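Ticket: Gultodance floor stand, column drops under load, one loose part unidentified
Product: Gultodance (Flendex), telescopic column with tilting shelf
Location: reading room, Andville
Priority: 4
Status: closed, part retained

Fault as reported

The shelf on the Gultodance stand will not hold its height. With nothing on it the column stays put. With a large book on it the column creeps down over the course of a morning and ends at the bottom of its travel. A small black fitting was found on the floor near the stand when it was moved for cleaning. The person reporting did not know whether it belonged to the stand and asked whether the two things were connected.

Request: stop the column creeping, and say what the black part is.

Entry 1

Stand taken out of use and moved to the workroom. Travel of the column measured as 460 mm from the lower stop to the upper stop, which agrees with the sheet that came with it. The shelf is level and the tilt joint is tight. Base stands flat.

Tested with books on the shelf. At 300 mm above the lower stop the column held for a few minutes and then moved. Raised it to 400 mm and tried again with the same books - same result, slightly quicker. The movement is smooth, with no click or jerk, so a slipping clamp is more likely than a broken stop.

Entry 2

Clamp collar removed. It is a split collar with a liner inside and a hand screw through the side. The liner is polished along one edge, where it has been rubbing on the inner tube. The rest of the liner still has its original texture.

The hand screw turns freely and goes fully home. Thread in the collar is clean. No play when the screw is tightened by hand. Nothing is missing from the clamp as far as the drawing shows.

Wiped the inner tube with a dry cloth first, then with a little white spirit. A grey film came off on the second cloth. Probably furniture polish: the tube has the same smell as the bookcases. Refitted the collar without changing anything else.

Entry 3

Loaded test repeated after cleaning. Held for the whole afternoon at 300 mm. At 400 mm it had dropped by the width of the collar when checked before locking up.

Cleaning has helped and has not cured it. The worn edge of the liner is the next thing to deal with. Flendex list the liner as a spare but only together with the collar. Asked them for a price and a delivery time. Sent the same question to Gittins, who carry some of the older Flendex hardware.

Entry 4

The loose part. Notes for whoever picks this up:

Squat cylinder, black, matt. Wider at the base, narrower raised top, with fine ridges on the upper part. It could be a knob, a cap or a small fitting of some other kind. No fitting of this shape appears on the Gultodance drawing.

Checked against the stand:

Hand screw on the collar: present, different shape.
Tilt joint: has a lever, no knob.
Top of the outer tube: plain ring, pressed in.
Underside of the base: screw-in feet, all present, wider than the loose part.

Checked against other furniture in the reading room. The trolley has castors with grey covers. The window poles have brass ends. The folding lectern has black knobs, but these are larger and smooth at the side. The small tables have nothing on them that could have come off.

Conclusion so far: the part did not come from the stand and its absence is not the cause of the creep. Part put in a bag and tied to the ticket.

Entry 5

Reply from Flendex. Collar and liner available, delivery in May. They do not recognise the loose part from the written description and ask for the product code, which we cannot give.

Reply from Gittins. They have a collar and liner for this column in stock, older pattern, same bore. Ordered from Gittins. Flendex enquiry left unanswered for now - to be cancelled once the Gittins collar is known to fit.

Entry 6

Gittins collar fitted. The liner is slightly longer than the original and stands proud at the top by a hair. It does not foul the ring. Hand screw from the old collar reused, as the new one was supplied without.

Loaded test at 300 mm, overnight: no movement.
Loaded test at 400 mm, overnight: no movement.
Loaded test at the upper stop, through one working day: no movement.

Pencil mark left on the inner tube under the lower edge of the collar so that any later creep can be seen without measuring. Please do not rub it off.

Cleaning note passed on: no polish on the column. Dry cloth only. The shelf can be polished as before.

Flendex enquiry cancelled. Old collar kept in the spares drawer, labelled as worn.

Entry 7, closing

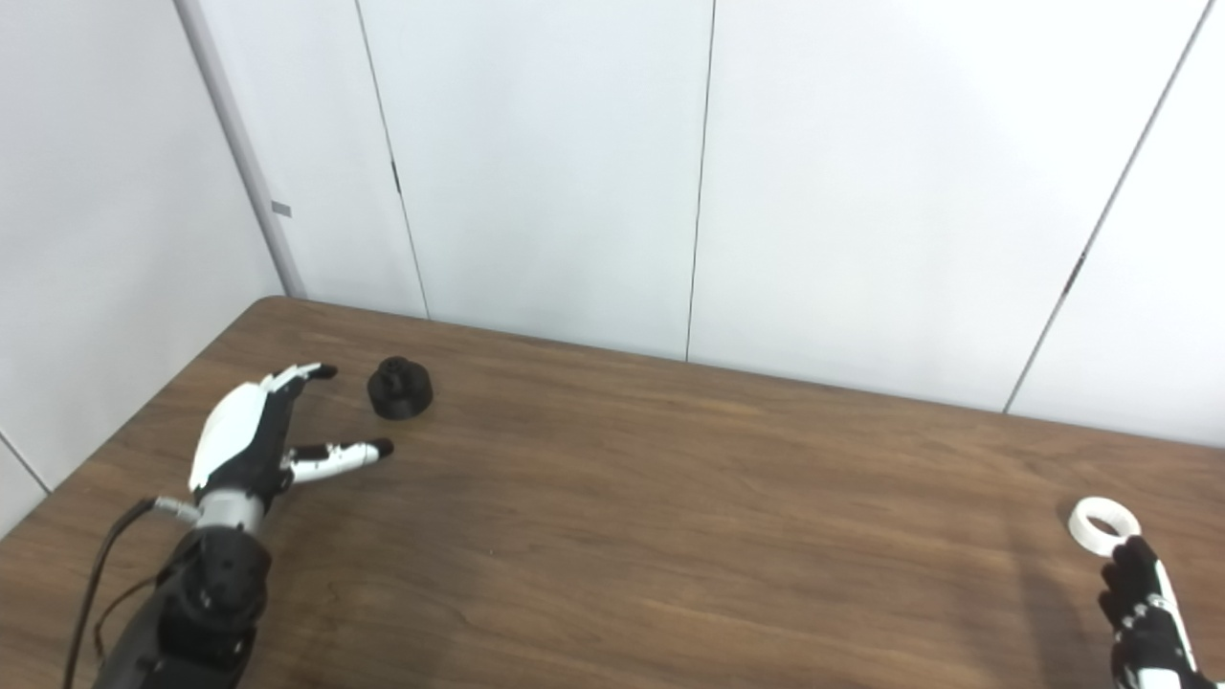 Andville, March 31, 2021

Black fitting out on the wooden table. The ridges are on the narrower upper part only and are shallow. Still no match on the drawing, and Gittins have nothing like it in the Flendex section of their list.

Stand returned to the reading room and in use. Fault closed under the collar and liner. The question about the loose part is closed as not identified. It stays in the spares drawer in its own bag with this ticket number on it, next to the old collar. If a piece of furniture turns up with something missing, try it there before ordering, and add a line to this ticket with the result.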